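# How long does it take to get out of Stenier? A report on airport wayfinding

**4 August 2020**

So this started because I missed a connection. I was at Stenier, I followed the signs for the train, and I ended up back at the same coffee counter I'd passed ten minutes before. When our methods class asked for a project topic, I already had one (and a bit of a grudge, I'll admit).

My partner on this was Stamatia Rallis, who did all the survey coding and most of the arguing with spreadsheets. Our supervisor was Sotiris Karamanlidis. He kept telling us to make the question smaller, and we ended up with this one: do passengers who say the signs are good also get from the gate to the curb faster?

## What we used

We had two sources. The first was a set of 1,589 passenger comment cards from Stenier and Esposito, the two airports that agreed to share them with us. The cards ask people to rate signs, restrooms, food, seating and security from one to six. The second was our own short online survey, which got 284 usable answers. That one asked people how long they took to leave the airport and where they got stuck, if they did.

I typed up a lot of the cards at my aunt's place over the break, and the handwriting on some of them is a real adventure. One person wrote a whole paragraph about carpet!
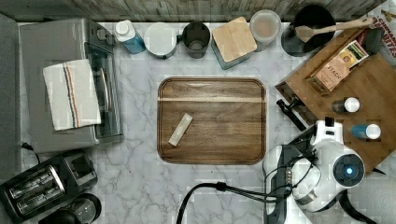 *The kitchen counter, cutting board and all.*

We put everything into Clistalix, the survey tool our department pays for. It's fine for averages and bar charts. It's terrible at free text, so Stamatia read the written comments herself and sorted them by topic, then I went through the same pile without looking at her labels. Where we disagreed we talked it out, and a few cards just went under "other" because we were tired.

## What we found

Esposito scored better on signs, and people there also said they got out faster. I was ready to call it a day at that point, but Sotiris asked whether Esposito was simply a smaller building. It is. Once we only compared people who'd landed at gates a similar walk from the exit, the gap in time got a lot smaller, though the gap in ratings hardly moved.

The comments helped more than the scores did. At Stenier people kept bringing up the same spot, the split after baggage claim where the train sign points up and the escalator is behind you. (That's exactly where I went wrong, so I felt pretty smug for an afternoon.) At Esposito the complaints were all over the place, and plenty of them weren't about signs at all.

## Problems with it

Our online survey went out through friends and a travel message board, so it leans young and it leans toward people who fly a lot. Self-reported times are shaky too. I'd remember my missed connection as an hour of wandering, and my phone says it was much less.

We also wanted to include Skiltent, but their office never sent the cards, and by the time we stopped waiting we'd lost two weeks.

## If somebody picks this up

Time people with a stopwatch, with permission, and start at that baggage claim split. Our topic labels and the blank survey are in the class folder under Stamatia's name.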